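Diário do clube, semana 16

Post rápido que amanhã tenho prova e ainda nem abri o caderno.

Clube de robótica hoje: tarefa do piquenique outra vez. Para quem não acompanha, a competição Drokness tem uma prova em que o braço põe a comida na cesta e tira de lá sem esmagar nada. O nosso braço chama-se Irnis. Não fui eu que escolhi o nome.

Ponto da situação: o código da pinça está quase todo reescrito. O Vidar Boström apagou sem querer a pasta das calibrações em abril e desde entao andamos a refazer tudo aos bocados. Já não estou zangado. Quase.

O que mais chateia é o plástico. Película transparente, brilhos por todo o lado, a visão vê uma risca branca e acha que é uma borda. Baixámos a exposição, melhorou um pouco. O vime também não ajuda, demasiada textura, o detector de contornos fica maluco.
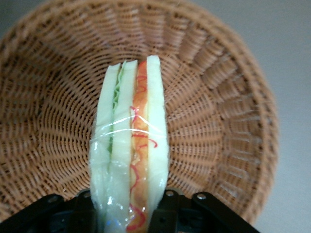 Força da pinça: comecei com o valor 100 e fui descendo. Ainda não tenho um número de que goste. O Vidar quer pôr espuma nos dedos, eu prefiro resolver por software primeiro, discutimos 2 vezes e ficou para a próxima.

Falta: registar os valores na folha (a sério, desta vez), pedir parafusos à Fagerlund, e alguem tem de escrever o relatório. Eu não!!

Vou estudar. Até à próxima.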